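How to label subtasks in two-arm sorting demos without losing your mind

Last updated 10 June 2026

If you've read the earlier Gustska posts you'll know I've been training a policy to sort bathroom bits into bins with two arms, and that my first go at it was a bit rubbish. The fix was splitting every demo into short labelled chunks before training. I get asked how I do that more than anything else, so this is the long version (put the kettle on).

The task: two black arms, four plastic bins in a row, and an assortment of things to put away.

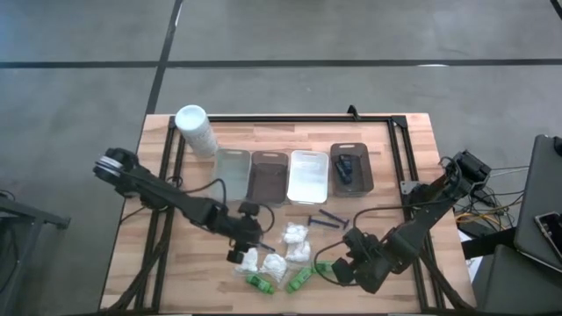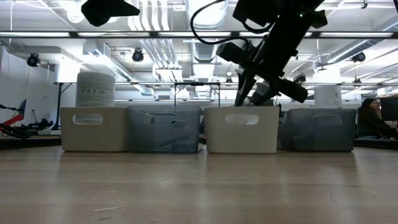 Before you label anything, decide what a chunk is. I went round in circles on this for most of May. My first scheme had a chunk per object, from the moment the arm set off to the moment it let go, and it sounds sensible until you look at how long those chunks are and how much happens inside them. The policy learned a sort of mushy average of reaching and dropping. Noemí Zamudio, who runs the Alarcón cell two doors down from me, suggested cutting at contact instead, and that's what I've stuck with.

So each object gets two chunks. The first is "pick", which ends on the first timestep where the fingers have closed and the motor current has settled. The second is "place", which ends when the fingers are open again and the wrist has started moving away. That's it! No "approach", no "retreat". I tried them and they made everything worse.

Step one: get the rough cuts for free

Don't start by watching video. Plot the gripper opening against time for each arm and you'll see the closes and opens as big obvious steps. Puda (my labelling script, named after nothing in particular) finds these with a plain threshold and a short smoothing window. If your smoothing window is too long the cuts drift late, and you'll spend ages wondering why all your picks include a bit of lift.

Step two: cut each arm separately

This one cost me a week. With two arms it's tempting to keep a single timeline, but the left arm is often halfway through a place when the right one starts a pick. Give each arm its own track of labels and only join them up at training time. An arm that's waiting gets the label "hold", and yes, you do want to train on the holds, otherwise the idle arm fidgets.

Step three: write the text

Keep it dull. "Pick up the bottle." "Put the razor in the bin." I name the object and the target bin and leave it there. I had a phase of writing lovely varied sentences and it did nothing for me except make typos harder to find. If you want variety, swap the wording at training time from a little list.

Step four: check by eye

Now you can watch video, but only a second either side of each cut. Soft packets are the troublemakers here. They squash, so the current rises slowly and the threshold fires early. I nudge those by hand.

What I got

I had 482 demos after throwing out the ones where I fumbled the controls. The hand checking took me nearly 800 minutes spread over a fortnight, mostly with the radio on. The policy trained on chunks stopped its worst habit, hovering over a bin with something in its grip and never letting go. It still muddles neighbouring bins now and then, and I suspect my camera angles more than the labels for that one.

I trained with Bravis on its default settings, apart from a shorter action horizon. If yours is long it'll run straight over the cut and into the next chunk, so bring that down first before you go fiddling with anything else.

Next up is what to do with failed grasps. At the moment I label a miss as part of the same pick, as long as the arm has another go straight away. If it wanders off to a different object I bin the whole demo.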